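Card Table Cell: Start-of-Shift and Monthly Inspection Checklist, with Comments

Cell: Busemine card dealing cell, Hawthorne room
Covers: the bench cell and its simulated twin
Filled in by: Graça Godinho
Round: May, monthly items included
Marks used: OK / OK with comment / FIX / N/A

I love doing this round. You learn more about an arm from twenty quiet minutes with a flashlight and a rag than from a whole afternoon of watching it deal. Please write comments even when everything passes!

SECTION A. BEFORE POWER

A1. Main switch off, tag on, key with the person doing the check. OK

A2. Base bolts. Paint marks on all bolt heads still lined up. OK
Comment: Last month one mark had worn off and I repainted it in yellow. Very easy to see now, let's do the rest in yellow too.

A3. Arm covers and seams. Run a finger along each seam, look for grease, cracks, lifted edges. OK with comment
Comment: Tiny smear of grease at the elbow seam. Wiped it off at 7:30 and looked again after the warm-up, clean. Same spot next month, please.

A4. Wrist collar snug, no play when you rock the gripper by hand. OK

A5. Cables at the rear of the base, no kinks, strain relief tight. OK

A6. Floor inside the marked line clear. OK
Comment: Cards on the floor are slippery, so pick up strays before you step in.

SECTION B. GRIPPER AND FINGERS

B1. Finger faces clean. Wipe with the dry cloth only. OK
Comment: Someone left the spray bottle next to the cell again. No spray on the fingers! It leaves a film and then two cards come up together.

B2. Finger tips meet evenly. Close on a single card and tug. OK
Comment: Beautiful grip after the new pads. I tugged from both sides and the card stayed put.

B3. Grip force at the low setting. OK
Comment: 12 on the Ledcombe scale, the number we want. Anything higher starts to crease the corners.

B4. Pad wear. Change pads at 3000 picks or when the edge looks shiny, whichever comes first. OK
Comment: New pads, counter reset.

SECTION C. TABLE LAYOUT

C1. Mat flat, no ripple, border not lifting. OK

C2. Green mat square to the base, and the base itself on bare tabletop, clear of the mat's back edge. OK
Comment: We used to let the mat creep under the base and it threw off the card height every time. Much happier now.

C3. Face-down deck at the back of the mat, blue side up. OK

C4. Face-up stacks tidy enough to pick from. OK with comment
Comment: The left stack in the twin is a little uneven. I left it that way on purpose. A stack that is a bit off is a wonderful test, and the arm should cope with it.

C5. Loose items on the mat inside the reach map. OK
Comment: White discs, the big blue disc and the small orange-brown block all stay in the layout. They give the path planner something to work around. If you move one on the bench, move it in the twin the same day.
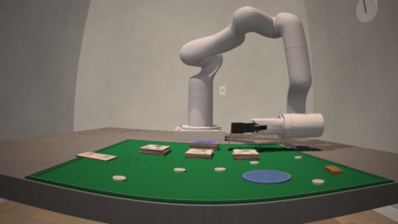
C6. Stray cards at the mat border. OK with comment
Comment: The thin group at the left border sits half on the mat and half on the tabletop. Fine for the twin, where we want it. On the bench, put those cards back in the box before dealing, or the first low sweep will push them over the edge.

SECTION D. POWER ON, SLOW SPEED

D1. Emergency stop, both buttons, pressed and released. OK

D2. Home position reached without a pause or a knock. OK

D3. Listen at the shoulder and elbow through the full swing. OK
Comment: So quiet! The shoulder hum from the winter is gone since the Oneo drive was swapped.

D4. Pick one card, hold it upright over the mat, count to ten, lower it. OK
Comment: No droop and no twist. This is my favorite line on the sheet.

D5. Clearance between the lower edge of the held card and the mat. FIX
Comment: It passes, but only just, and I want more room. The card should never brush the felt on the way across. Raise the carry height by one step in both setups and repeat D4.

D6. Slow deal, 57 cards, no doubles and no drops. OK
Comment: One card landed a bit crooked at number 37 and the next one went down straight on top of it. Not a fail, but write it down if you see it too.

SECTION E. CLOSING OUT

E1. Arm parked, power off, tag removed. OK

E2. Layout saved in the twin under the month's name. OK

E3. Open items passed on. OK
Comment: One open item, D5. I'll raise the carry height tomorrow morning and rerun all of section D. Anyone who wants to learn the height adjustment is welcome to come and do it with me. Bring a clean dry cloth, we're down to the last one.

Signed: G. Godinho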